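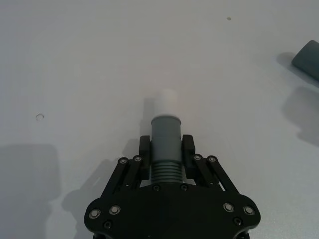

Getting a grip: a grey ribbed tube with a white piece showing at the top, held upright between two black finger pads.

Can a machine do the chores yet?

I've been following this question for 14 years, and it still makes me grin! Everyone asks me about ironing and the washing-up, but I'm every bit as keen on the shop-floor jobs: picking up a bit of pipe, turning it round, putting it where it's wanted. We do that sort of thing at the sink or in the shed with half our mind on the radio. A machine has to be shown, or has to work out, where to put its fingers.

So are we there? For hard, straight parts that always sit in the same spot, yes, and we have been for ages. Bendy things are where it gets exciting. A hose can lie a different way every time you set it down, and if you pull one end the other goes off somewhere of its own accord (anyone who has put away a vacuum cleaner knows the feeling).
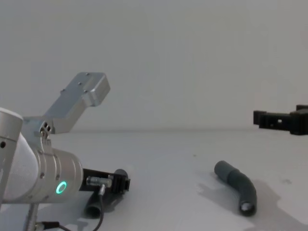 Two arms, one table, and a bent hose with a corrugated middle. The green ring is glowing on the left-hand arm.

I love the idea of two arms for this, one to steady and one to fiddle, just as we'd do it ourselves. My guess is that workshops will see the benefit well before our kitchens do, but I'd happily be wrong. More pictures will go up in September, with a page on folding towels.

Jade Lockwood, 1st May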